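Crawl space thread, as promised. I've now had two companies under my house in Endanbridge and I have opinions.

Short version: I still don't know if I need any of what they want to sell me, and I'm pretty sure one of them doesn't know either.

Posting this in pieces, mute me if you rent.

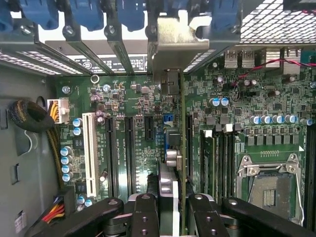
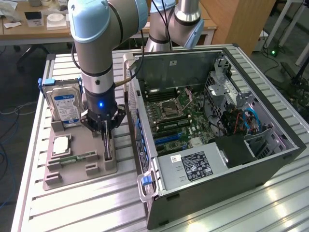 So. Crawl space encapsulation. For anyone lucky enough not to have heard the word, it means covering the dirt under your house with thick plastic, running it up the walls, closing the vents and usually adding a dehumidifier. My trouble starts with the quote. Open up a computer tower like the one in the first picture and you can point at things. Board, card, slot covers, a screw at the top of the cover. I wanted my quote to work that way and got a line that said "complete moisture system" with a price next to it.

I asked the Stiker rep what was in the complete system. He said "everything you need." I asked what that was. He turned the tablet around and showed me the same line in a bigger font.

Background: the house is old, the crawl space is 621 square feet, and at the low end there's 18 inches between the dirt and the joists. I have been in there. I didn't enjoy it, but I've been in there, and that turned out to be more than the rep was planning to do.

His inspection was a flashlight through the hatch. He stayed on his knees in my hallway closet for maybe the length of a song. Then he stood up and said "yeah, you've got moisture."

It's a hole full of dirt under a house. Of course there's moisture! The question is how much, where it's coming from, and whether the wood cares.

He did have a moisture meter clipped to his belt. Very nice looking one. It stayed on the belt.

When I asked if he'd take a reading on a joist he said they don't need to, they can tell by the smell. I've got a nose too and I don't charge for it.

Then came the photos. He had an album on the tablet of black fuzzy beams and standing water. I asked which house that was. "That's what we typically find." OK, but which house? Was it in this county? He moved on to financing.

On financing: there was $2,000 off if I signed before he left. I have never in my life had a real repair that got cheaper depending on whether a man was still standing in my kitchen.

If the job can be done for $2,000 less while he's in the kitchen, it can be done for $2,000 less when he's back in his truck. I said that out loud. He called his manager, and the discount was suddenly good through the end of the month.

The warranty. "100 percent lifetime warranty," he said it three times. I asked to read it. He said it comes with the contract. I said I'd like it before the contract. He said he could email it.

He did email it, credit where it's due. It covers the plastic against tearing "under normal conditions." It doesn't cover seams that come loose, it doesn't cover water coming in from outside, and it ends if you sell the house or skip the paid yearly visit.

So the lifetime in question is the lifetime of me paying for yearly visits.

Second company was Grikstead. Smaller outfit, one truck. Their guy put on coveralls and went in. All the way in, I could hear him bumping along under the bathroom. I'm not saying that makes him right, but it's a better start than the closet.

He took readings in several spots and wrote each one on a sketch of the house. Most of the joists were fine. The one wet corner was at the back, under the spare room, and he asked me where my downspout went.

Reader, my downspout goes nowhere. It drops straight down and empties against the foundation, right outside that corner. I've walked past it for years.

Now here's where I get suspicious of Grikstead too, so nobody thinks I've found a hero. Having found the downspout, he still quoted me for full encapsulation. I asked why. "Well, you'd want to do it right."

What's right, though? If the water is coming off the roof and landing by one corner, then plastic over the entire floor is a strange first step. You'd be putting a lid on it. The water would still be getting to the wall.

To be fair to him, he agreed with that when I said it. He wrote me a second quote for just the drainage and a plain ground cover, no sealed vents, no machine. It was a small fraction of the first one. But I had to ask, and I wonder how many people don't.

About the machine. Both of them wanted to put in a dehumidifier. Stiker's pick was a model called the Na, which I'd never heard of, and I went looking for anyone who owned one. I found the maker's page and a few installers who sell it. That's all I found.

Maybe the Na is great. I've got no evidence either way and that's sort of my point. I asked what it would add to my power bill and was told "less than you'd think." I hadn't said what I thought.

I also asked what happens when it breaks. Once you close the vents you're relying on that thing to run, in a space most people look at once a decade. Does it have an alarm? Does the alarm reach me somewhere other than under the floor? The rep didn't know. It was the only "I don't know" I got out of him and I liked him better for it.

Someone's going to reply that encapsulation works and their house has never felt better. I believe you. I'm not against it. In a damp climate with the outside water already handled it can make good sense, and there are houses where open vents do more harm than good in summer.

What I'm against is selling the same package to every house on the street before anybody has measured anything.

Things I'd ask now, if I were starting over:

Are you going in, and can I have the readings on paper with the spots marked?

Where is the water coming from? If the answer is "the ground," ask what they checked outside. Neither of mine walked around the house until I suggested it. The Grikstead guy at least said good idea.

What's the thickness of the plastic, how are the seams sealed, and how does it attach to the wall? Get it written in the quote. "Heavy duty" isn't a thickness.

If you have termites in your area, how does a termite inspector see the wall afterward? I only learned to ask this from my pest guy, who's cranky about sealed crawl spaces in general. Apparently a bare strip is supposed to be left at the top. Stiker's drawing didn't have one.

What happens to the furnace? Mine isn't down there, but if yours is and it pulls its air from the crawl space, closing the vents is a safety matter and you want someone who knows gas appliances to look first. Please don't let a plastic salesman wave that one off.

And can I have the warranty today, before I sign anything? Watch the face.

Where I am now: I bought a downspout extension and a couple of splash blocks, and spent an afternoon moving dirt so that it slopes away from the back corner. I put a cheap humidity gauge under the hatch and another one at the wet end, which meant crawling in again. There was a spider situation. I'm choosing to leave it there.

Plan is to leave it alone through July, which is when it's stickiest here, and write down the numbers every week. If that corner stays wet with the roof water going somewhere else, I'll eat my words and call someone back.

Might be Grikstead. Won't be anyone who does it by smell.

Small update since I started typing this: Stiker called. The discount that expired at the end of the month is available again. I asked if they'd come back and take readings first and he's going to check with his manager.

If you've had the drainage-only version done and it did or didn't hold up, tell me, especially if it didn't. I've read plenty of happy reviews written the week of the install. I want the ones from five years in.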